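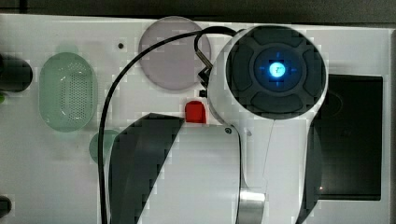

The arm over the practice table, with the round plate and the green basket off to the left.

Plenty of people in Rismont have strong opinions about how a kitchen should be run, and this winter a handful of them have been passing those opinions along to a robot. The sessions are held upstairs at the old Tavcombe building, where Leire Carrasco and her small team have set up a white table with a few bits and pieces you might find in any home, and where visitors are welcome to come up in the late afternoon, have a cup of tea and take a turn at teaching.

Teaching, in this case, means doing the job yourself while the arm keeps a record. You can take hold of it and guide it along by hand, a bit like helping a toddler with a spoon, or you can sit over by the window with a controller and steer it from there. Most newcomers start with the first way and, once they've got their confidence up, want to try the second (the grandchildren go straight for the controller, of course!).

"People apologize to it when they bump something," says Carrasco, who moved here from the coast two years ago and still can't get used to our Decembers. "I tell them the bumps are useful too, so long as they carry on and finish the job."

The group is after 200 recorded turns of each task before it moves on to the next one, and there are 3 tasks on the list for the season. Putting things on a plate is the one getting all the attention at the moment. Flora Strachan, who taught home economics in town for longer than she'd like printed, has been up eight times already and has firm views on how an object ought to be set down. She likes a slow approach and a gentle letting go, and she's been known to ask for another try when she wasn't happy with her own.

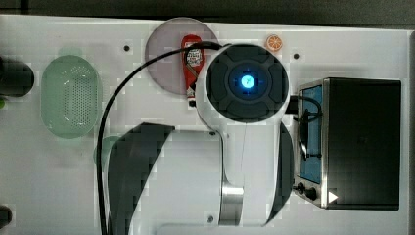 A red bottle on the plate, an orange slice farther along the table and the toaster oven at right.

Sang-wook Kang looks after the software side, which the team has named Gavo, and he was kind enough to explain it to me more than once. Everybody teaches a little differently, he says, and he'd like the arm to learn from the lot of them, left-handers included, so he's keen to hear from anyone who hasn't been up yet. No experience is needed, and you don't have to be any good with computers.

Sessions start at 4 p.m. and turns run in pairs, one person teaching while the other watches and waits. Wear comfortable shoes, as there are a fair few stairs, and ask for Julián Aguirre at the front desk if you'd like to put your name down.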